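**Ticket 2064 -- booking calendar showing everything an hour out**

Status: open, then closed, then open again (sorry)

Hi Chunhua, me again! Same calendar as last time, the shared one we use for the rooms and benches at Tovside, but a different muddle. Every booking made through the web page lands an hour later than what was typed. Bookings made on the phone are fine. I've put down everything I tried, in the order I tried it, so you don't have to ask.
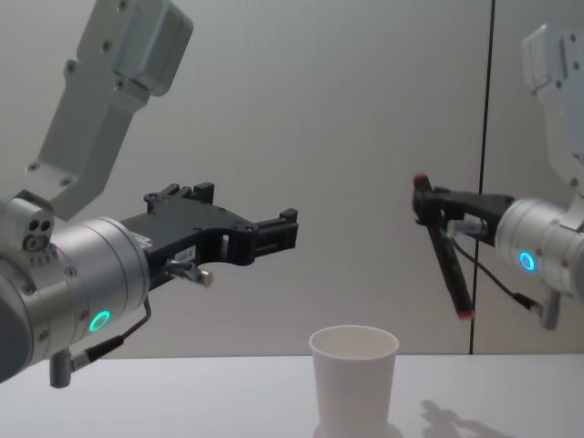
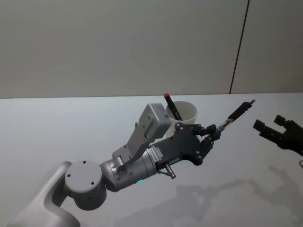 **First go, about 9.15 am**

I made a test booking on the web page for 10 till 11 and called it "Jérémie test please ignore". Saved it, refreshed, and there it was at 11 till 12. Made the same one on my phone and it sat at 10 like a good booking should. So I had two tests and somebody in Suka (that's the small meeting room, the one with the bad blinds) promptly got a clash warning and rang me. Deleted both.

**Second go**

Cleared the cache, logged out, logged in, tried a different browser. No change at all. I also tried it on the old laptop in Folon, which takes so long to start that I'd made tea and drunk most of it before it let me in -- still an hour out.

**Third go**

Went into my own settings and found the time zone was set to "automatic". I changed it to London by hand, saved, and made another test. Perfect! 10 till 11! I was so pleased that I closed the ticket and told everyone upstairs it was sorted.

**Fourth go, just after lunch**

It was not sorted. My bookings are right now but everyone else's are still an hour late, so the setting only fixes it for the person who changes it. Reopened the ticket. I've asked the people in Xia to change theirs as well and 3 of them have done it, all working. That leaves 25 who haven't, and I don't fancy going desk to desk.

**What Chunhua wrote back**

> Thanks Jérémie, very thorough. The web page takes "automatic" from the server and the server has been on the wrong zone since it was moved in March. I'll put the server right this afternoon. Please DON'T get anyone else to change their own setting, it will only confuse things. Can you export the bookings first? -- Chunhua Hao

**Export**

Done, but it stops at 2000 rows. I think that's a limit on the export and we've got more bookings than that, going back years. I ran it again with only this year ticked and got the lot in one file, which I've put in the shared folder under "calendar before fix".

**After the server change, 4.40 pm**

New test from a colleague's login, still on automatic: 10 till 11, spot on. Phone agrees with the web page. Hooray!

Still to do though -- the bookings people made while it was wrong haven't moved back, they're all sitting there an hour late. Can you shift those in one go from your end, or do I need to email everyone and ask them to check their own? I'd much prefer the first one. Leaving this open till I hear.

Jérémie Renaud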